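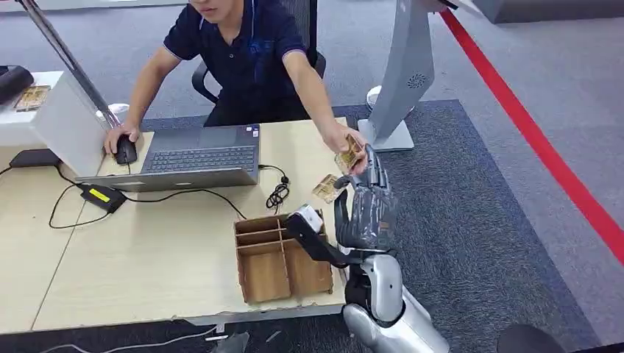 Figure 1. Occupied desk with laptop, mouse, power adapter and divided organizer box. A small card is held up over the desk.

4.2 Surface use at occupied desks

Each desk was divided into a work zone, taken as the area within reach of the seated person without leaning, and a margin, taken as everything else. The laptop and the mouse were assigned to the work zone in all cases. Power adapters, cable runs and storage were coded separately, following the scheme of Doležal -- with one change. A cable that crosses from the margin into the work zone is coded once, at the point where it takes up the most surface.

The desk in Figure 1 illustrates the coding of storage. The organizer stands on the near edge, opposite the seat, and is therefore margin storage even though its compartments are open to view from above. Small cells and larger open cells were entered as separate types. Items held in the hand were not coded as lying on the surface. 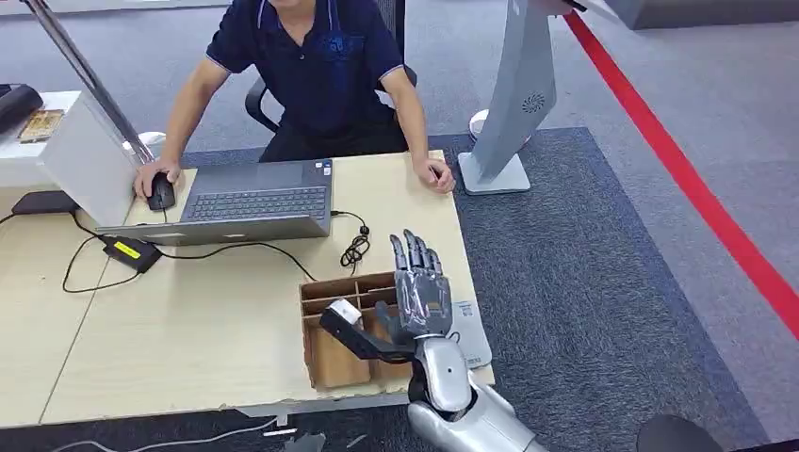 Figure 2. Cable runs at the same desk. The adapter with the yellow label lies in front of the laptop and to one side.

Cables proved harder to code than storage. In Figure 2 the long black cable makes a wide loop over one half of the surface, while the tangled cord on the other side of the laptop takes up far less room. Under the Brurkell checklist both would receive the same score. We scored loops by the surface they enclose and knots by their outline, and the two coders, Doležal and Hämäläinen, then compared sheets. Of the 44 desks in the sample, 18 needed a second pass, nearly all of them on account of cables. Edge damage, such as the chipped front corner visible here, was noted but left out of the score. 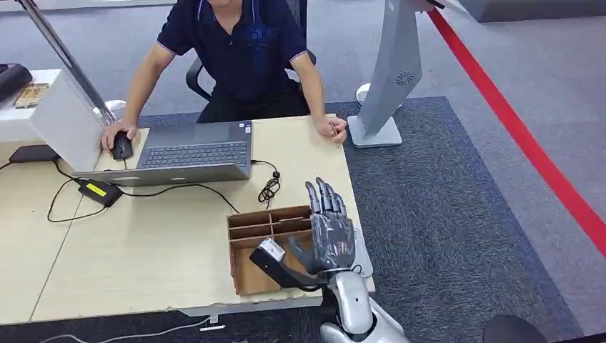

4.3 Contents of organizers

Compartment contents were recorded by type and by fit. An item was coded as fitted if it lay flat within its cell, and as leaning if it rested against a divider or wall. Leaning items were common in the larger front compartments -- the small rear cells are too narrow for most blocks and adapters. No distinction was made by material of the organizer. Desks with no organizer were excluded from this part of the analysis, which left 30.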